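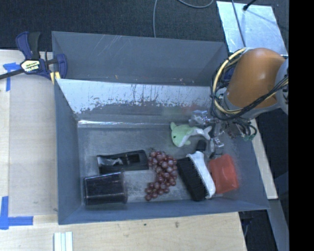
Ticket: Picks from mixed bin, household items, two-bin cell
Opened by: Nesrin Eren
Assigned to: Eliseo Xolalpa
Product: Fluklow picking software, Avard cell
Priority: Medium (was Low, raised by requester)
Status: Open

Nesrin Eren, 8:40 am
The sales sheet says this cell will "tidy mixed household goods unattended." I gave it a bin with a plush sea animal, a bunch of grapes, a brush, a dark cup on its side, a black case and a red thing with rounded corners. That's a mild version of my kitchen counter. Over 60 attempts the arm stopped and asked for a person on 6. It also logged plenty as "complete" where the item was still in the bin when I looked. Please explain what "complete" means.

Eliseo Xolalpa, 9:15 am
Complete means the gripper closed and the arm finished its path. It doesn't check the destination unless verify_place is on. It's off by default because it slows the cycle. Can you turn it on and rerun? Settings, Motion, second page.

Nesrin Eren, 10:50 am
Turned it on. Now it's slow and tells the truth. Up to 70 seconds for one item when it has to retry. I can empty that bin by hand before it's done thinking about the cup.

Which item it goes for makes no sense to me either. It likes the plush, fine, anything could pick up a plush. It will not commit to the cup. The case gets approached and then abandoned.

Eliseo Xolalpa, 11:20 am
Cup and case are both dark, the cup shiny as well, and depth readings on that kind of surface come back full of holes. Known issue. The bin walls don't help, they throw reflections too. Things to try, in this order:
1. Recalibrate the camera with both bins empty.
2. Lower min_confidence one step. Only one.
3. Move the grapes away from the case. When two items touch, the segmenter tends to merge them.
4. Check the clamp on the bins is tight. If the bins shift, every pick is off by that much.

Nesrin Eren, 1:05 pm
1 done, no change. 2 done, now it grabs at the floor of the bin. Put it back. 4 is tight, and the bin hasn't moved off the tape.

3 I did under protest. If I have to spread the stuff out so the machine can put it away, I've done the chore. Yes, it worked better.

Hakim Tambunan, 1:30 pm
Jumping in from the Heston site. We see the same with dark tumblers. Raising the exposure a little got us usable picks on ours, though pale items washed out. We ended up with 2 profiles and switching between them by hand. I wouldn't call that unattended.

Eliseo Xolalpa, 2:10 pm
Thanks Hakim. Nesrin, please try his exposure change and attach the log. Also look at the cable loop by the gripper while the arm runs. If it pulls tight at the far wall of the bin the controller can read it as contact and back off, which would look like your abandoned case.

Nesrin Eren, 3:45 pm
Log attached. Cup was picked twice with the higher exposure. Cables looked fine to me at the far wall, but I'm no judge, so somebody should come see it.

I'd like the ticket to stay open and the sheet changed. "Picks separated soft items with a person nearby" would be fair. I have a quote from Quintero for the next 6 cells on my desk and I'm not signing for laundry rooms and kitchens on the strength of a stuffed toy.

Eliseo Xolalpa, 4:05 pm
Passed the wording request to Azucena Cárdenas in product. Depth issue linked to the existing bug, no fix date yet. Site visit requested for the cables. Leave verify_place on.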